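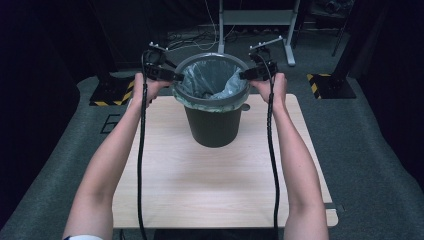 The Gostia bin, lined, on the tabletop.

Home > Reviews > Household > Bins

Gostia Round Waste Bin: A Review of a Thing You Put Trash In

May 8, 2021

I have owned a lot of wastebaskets, and until February I had never had an opinion about one. Then my old wicker one gave up at the bottom, all at once, with coffee grounds in it, and I ordered the Gostia from Vembridge in a fit of pique.

It's a round bin that tapers a little toward the bottom, in a dark olive gray that Vembridge's website calls "Moss Slate." The selling point is the rim, a thick ring in a lighter gray with a small tab on the side. You put in the bag, fold the extra over the rim, and that's the whole procedure. The instruction sheet spends 24 steps on it, four of them about choosing a location.

Does the bag stay put? Mostly. With a thin liner folded well over the edge, mine has held through banana peels, junk mail and one entire failed sourdough. It does not hold if you throw things from across the room, and I will not be taking questions on my aim. Cheap bags bunch up inside and you lose some space to the folds. I went through a roll of 200 of the bluish ones and have made my peace with the crumpled look. If you want a bin that hides its bag, the Guérin does that beautifully and costs as much as a decent dinner.

The tab looks like a handle and is happy to let you think so. I've carried the bin by it when it was nearly empty. With anything heavier inside I take the rim on both sides.

Cleaning is easy. Warm water, dish soap, a rag. The outside shows dust more than you'd hope from a color that is basically dust already. My one real complaint is the underside, which has a ridge that collects grit and then leaves it on whatever you set the bin on next. I set mine on a pale wood table to change the bag, so I have had time to think about that ridge.

I also tried the Tilterham, which is square, fits a corner better, and sheds its bag like a snake. It lives in the garage now.

The Gostia holds roughly 70 crumpled envelopes before you have to push down, a figure I can support because I do not open my mail promptly. I'd buy it again, in a smaller size, if they made one.

Rating: four out of five

500 shares | 24 comments

Previous review | Next review | Back to Bins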